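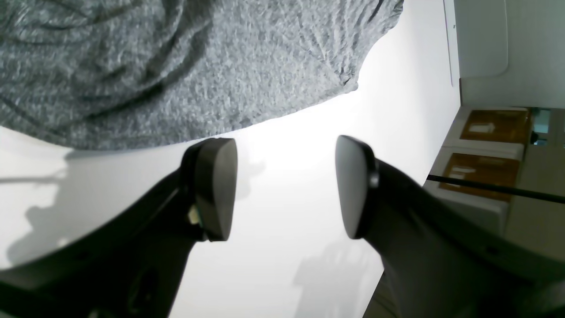

Section 4. Setting Up the Pavunent Countertop Water Filter

Read this section through once before you touch a faucet. It takes five minutes, and the people who skip it are the reason Section 9 (Drying Out Your Cabinets) exists.

4.1 Before you start

Clear enough counter next to the sink for the base and a tall pitcher. The supply hose reaches farther than you'd think and bends less than you'd like, so pick the spot now.

You will need:
An adjustable wrench
A dish towel you don't care for
The faucet adapter that fits your faucet (three are supplied; keep the other two for the day you move)

Note: The Pavunent does not fit pull-out sprayer faucets. It doesn't fit them with tape, either. Owners of sprayer faucets should order the Lalari under-sink kit and use the leaflet that comes with it.

4.2 Fitting the adapter

1. Unscrew the aerator from the end of the faucet, turning clockwise as you look down from above. If it has been there since the house was built, wrap it in the towel and use the wrench.
2. Take out the old washer. It may be stuck up inside the faucet, pretending to be part of it.
3. Press the new washer into the adapter, flat side down.
4. Thread the adapter on by hand until it stops, then give it a quarter turn with the wrench.

CAUTION: A quarter turn means a quarter turn. The threads are brass and your arm is stronger. Stripped threads are not covered by the warranty.

4.3 Installing the cartridge

1. Wash your hands. Peel both seals off the cartridge, top and bottom. The bottom one is clear and easy to miss.
2. Lower the cartridge into the base with the arrow pointing up.
3. Set the lid on and turn it until the two dots line up. A click is normal. A crunch means the O-ring has slipped out of its groove; lift the lid, put the ring back and try again.
4. Push the white hose onto the inlet and the gray hose onto the outlet. Tug each one. If it comes off in your hand, it wasn't on.

4.4 First flush

New cartridges shed a little carbon dust. The water will come out looking like weak ink for the first minute or two.

1. Turn on the cold tap halfway.
2. Pull the diverter knob and let the water run through the filter for 5 minutes.
3. Shut off the tap, wait until the spout stops dripping, and repeat.
4. Fill a glass and hold it up to a window. Tiny bubbles are air and will clear from the bottom up. Gray specks call for another flush.

Use the flush water on your houseplants. They have no opinion about carbon.

CAUTION: Cold water only. Hot water ruins the cartridge and will loosen the lid seal, generally while you are in another room.

4.5 Setting the reminder

The base keeps track of both gallons and days. Replace the cartridge at 3000 gallons or 365 days, whichever comes first. For most kitchens it will be the days.

1. Hold the reset button until the light blinks green.
2. Let go. The light goes out and stays out until a change is due.
3. Write the month on the sticker inside the lid anyway. The light runs on a coin battery that has its own plans.

If the light turns amber much sooner than expected, check that nobody has been filling a wading pool through the filter. Our support desk hears about this every June.

4.6 If it leaks

At the faucet: the washer is missing or upside down. Go back to 4.2, step 3.
At the lid: reseat the O-ring and wet it with a drop of water.
At the hoses: cut the last half inch off the hose, squarely, and push it back on.
From somewhere you can't identify: dry everything, lay down paper towels and wait for one to give it away.

Replacement washers and O-rings are sold together as part number 234.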